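Stop drip-feeding the patch notes

Another week, another teaser. Kellton posted a fifteen second clip of fog rolling over a harbor and the forums went nuts for two days. Fog! I watched it too. Twice. So I'm not above any of this, just tired of it. 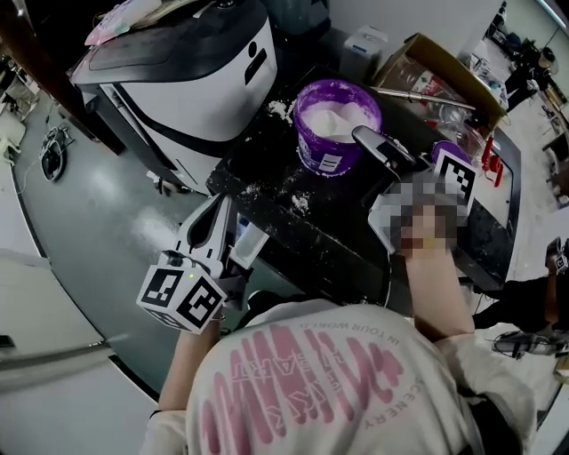

By Blažena Urban
Opinion | 10/06/2018

Torunon comes out in January. We've known that since spring. Since then the studio has put out a screenshot here, a boat there, a "deep dive" on the fishing menu that was four paragraphs and a logo. What we haven't got is a plain list of what is in the game on day one. How many islands. Whether co-op works across the whole map or only in the port towns. Whether my old save carries anything over. Basic stuff.

And I get why they do it. A list is one news day. Chop it in 38 pieces and you've got a news item every week until launch, and sites like this one run every single piece. We're part of it. I've written up a hat. An actual article, about a hat, with a headline.

But look at what it does to the people waiting. By the time the game shows up you've seen the best of it in crumbs, out of order, with a watermark on top. The first Torunon I bought on the strength of the box. Knew nothing. Sailed round a headland and there was Dudorstead, all lit up, and I put the pad down for a minute. That city is in the first trailer this time. Also the second one. Also the preorder page, where you can rotate it.

I don't think anybody will put the pad down.

The other problem is the gaps. When a studio talks every week and never says the thing you asked, people fill it in themselves. Right now there's a thread, 70 pages long, convinced that the Antal campaign has been cut and will be sold back to us in the spring. Based on what? A missing icon in a menu shot. Could be true, could be a placeholder. One line from Kellton would end it. Instead we got a wallpaper pack. 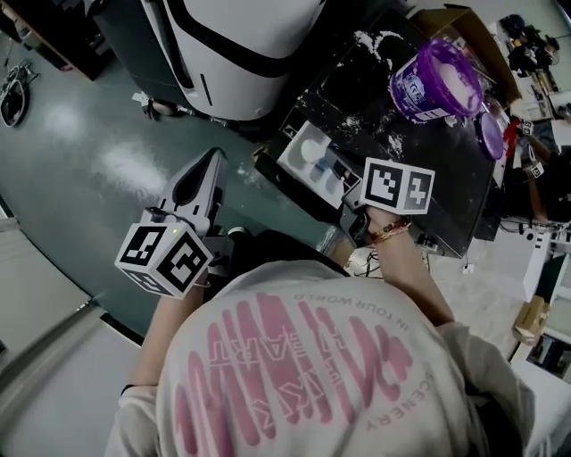

Getting to grips with it, two-handed.

People tell me it's free so why complain, don't click on it. Fine, but try it. I muted the game's name in October of last year for the previous expansion and still had the ending told to me by a loading screen tip in a differnt game from the same publisher. You can't opt out if you follow games at all. And I write about them for money, so.

Then there's preorders. This is the bit that does annoy me. The standard edition page lists 5 bonuses and not one of them is described properly. "Explorer's charter." What is that? A map? A skin for a map? You're asked for full price on the word charter. My local shop couldn't tell me either, and the guy there has the poster up.

What I'd want is pretty boring. One long post, say two months out. Everything that's in, everything that's not in, what's coming later and what it'll cost. Then one trailer. Then quiet till release. Smaller studios do it all the time, partly they can't afford anything else, and I go into those games fresh and mostly come out happy.

Would it sell fewer copies? Maybe in week one. I don't know, I don't have their numbers. I do know that when I ask friends what they're looking foward to in Torunon they list things from the trailers and then say they'll wait for a sale. They feel like they've had it already. That can't be what the marketing people are going for.

Kellton has promised "something big" next week – the invite has a picture of an oar on it. I'll be covering it, yes. If it's the list I'll buy the team a round. My money's on a second hat.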